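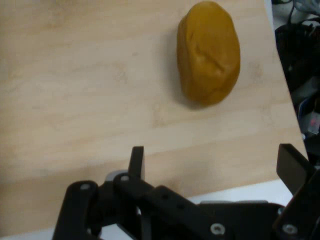 How to Compare Two Grippers Without Fooling Yourself

by Joaquín Garrido
Last updated 4/15/22

Everybody who buys a second gripper already knows which one they want to win. I certainly did. The Bukport was cheap and came with the arm, the Farías cost more than my first car, and I spent a week proving that the expensive one was better by testing it after lunch, when I was in a good mood. Darlene Leclerc looked at my spreadsheet and asked which of the columns was the gripper and which was the sandwich.

What follows is the routine we use now. It assumes you have an arm that moves, a wrist camera that shows you the fingers, and an afternoon.

What you need

A parallel gripper with flat fingers (or two, if you are comparing)
A lump of modeling dough, any color that stands out from your table
A kitchen scale
A ruler
A pencil and paper, for when the logging script dies

Why dough

Rigid blocks flatter everything. Any two fingers that close will pick up a block, and you will come away thinking your hardware is wonderful. Dough keeps a record. Squeeze too hard and there's a dent you can measure, squeeze too little and the lump stays on the table, and if one finger arrives before the other you get a shove in place of a grasp. It also costs next to nothing, which can't be said of the Farías.

Step 1. Make the lump

Weigh out 53 grams and roll it into a stubby oblong, longer than it is wide. Don't make it pretty. Creases are fine and a few dents are fine, but write down where the deep ones are or you'll end up blaming the gripper for your thumb. Put the lid back on the tub.

Step 2. Set the camera and leave it alone

You want both fingers in view when they are open, and a decent stretch of table past them. On a wrist mount, the body of the gripper will eat the bottom of the picture no matter what you do. Make your peace with it. Lock the exposure too, if your camera allows it. Ours spent most of a morning getting brighter and darker as the arm moved, and we spent the same morning discussing whether the dough had gone off.

Tighten the bracket, then tighten it again after the first ten moves. If it has shifted, throw out those ten and start over. Yes, all of them.

Step 3. Check that the fingers meet in the middle

Close the gripper on nothing and watch the tips. On linkage grippers, a loose pivot screw lets one side lag. The Bukport did this from day one and I had been calling it "character." Snug the screws, open and close it 5 times, and look again. If one side is still late, log it as a fault and test it anyway.

Step 4. Drive in slowly

Start well back with the fingers wide open and bare table all around the dough. Come forward in a straight line and stop before you close.
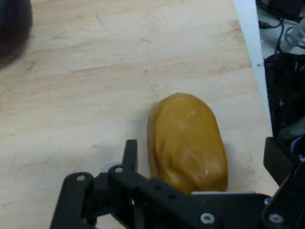 As the gripper comes in over the lump, the hardware starts to hide the near end of it. Decide now how you'll judge the position once that happens. We line up on the far end, which stays in view longest, and trust the controller for the rest. Darlene trusts the controller less than I do and keeps a ruler within reach.

Step 5. Close, lift, hold, lower

Use the same closing speed for both grippers. This sounds obvious and I still got it wrong, because Morkthorpe (our controller software) stores speed per tool and didn't see fit to mention it. Lift by the width of your hand, hold for a slow count of ten, and set the lump back down. Write one of three words: held, slipped, missed. Don't invent a fourth. "Sort of" is slipped.

Step 6. Measure the damage

Measure the narrowest part where the fingers pressed, then reroll the lump and weigh it. If it has lost weight, check the fingertips, where you'll find the rest of it. Wipe them before the next run.

Step 7. Swap early and often

Change grippers every set, not every day. Dough dries out, and the second gripper of the afternoon always gets the stiffer lump. We did 247 grasps in the end, alternating, and the swapping took longer than the grasping.

Notes on settings

Our first force setting in Morkthorpe was 3000, in units the manual calls "counts" and leaves at that. It turned the lump into a bow tie. Start low and creep up until you get a clean lift, then stop creeping.

If you use the Grunedeo finger pads, test with and without them. They help on the lift and then won't let go on the way down, so your "held" column looks terrific until you try to put anything anywhere.

As for the results, the Farías won on dents and the Bukport won on not being missed when I dropped it. The spreadsheet template has a column for lunch. Darlene added it and I haven't been able to delete it, as she locked the sheet.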